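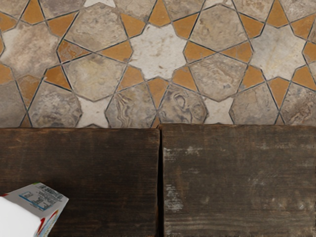 # Grototwood market hall to close for floor repairs

2025-11-05

The market hall in Grototwood will shut for 3 weeks in January while the floor in the main aisle is lifted and relaid, the town council has confirmed.

Stallholders were told of the plan at a meeting in October. Most of them will move to the car park behind Llewellyn Street for the length of the works, where the council will put up covered pitches. Rents will be halved while the hall is closed.

The work has been on the council's list since a burst pipe under the east entrance left part of the aisle uneven. Barriers have been up around the worst patch since the spring, and two stalls nearest the door have had to trade from the side passage.

Emrys Sayce, who manages the hall for the council, said the pipe itself had been mended but the ground beneath the aisle had kept on sinking.

"We patched it and it went again," he said. "The surveyor's advice was to take up the whole stretch and put down a proper base. January is the quietest month for nearly everybody in here, so that is when we are doing it."

The contract has gone to Erkitz, a flooring firm that relaid the entrance to the bus station last year. Its workers will take up the aisle by hand, stack whatever can be used again and cut new pieces to match where they are needed. Noisy work will be kept to between eight in the morning and four in the afternoon.

Not all of the traders are happy with the timing. Mihret Negash, who sells spices, coffee and dried fruit near the east entrance, said she would have liked the job done in February.

"January is quiet for the clothes people, but it is not quiet for me," she said. "People come in for soup things, lentils, all of that. In the car park they will have to find me first."

She said she would be moving all the same, and had asked for a pitch close to the pavement. The council said pitches would be given out by the end of November and that food traders would be placed nearest the road. Traders who need a power supply have been asked to tell the market office before then.

The butcher and the fishmonger will not go to the car park, as they cannot move their cold counters. Both have been offered space in the old Lotness shop on the corner, which has stood empty since the summer. The fishmonger has accepted. The butcher has yet to decide.

The café on the upper level will stay open throughout and can be reached by the outside stairs. The lift will be out of use. Customers who cannot manage the stairs can order at the market office, and staff will bring food down to them.

The public toilets will also close. Those at the library will open an hour earlier than usual on market days.

Up to 400 people use the hall on a busy morning, according to the council, and signs pointing to the car park will go up at both entrances before Christmas. Parking for shoppers will be free for the first two hours at the leisure centre while the spaces behind Llewellyn Street are taken up by stalls.

Questions about pitches should go to the market office, which is open every weekday morning.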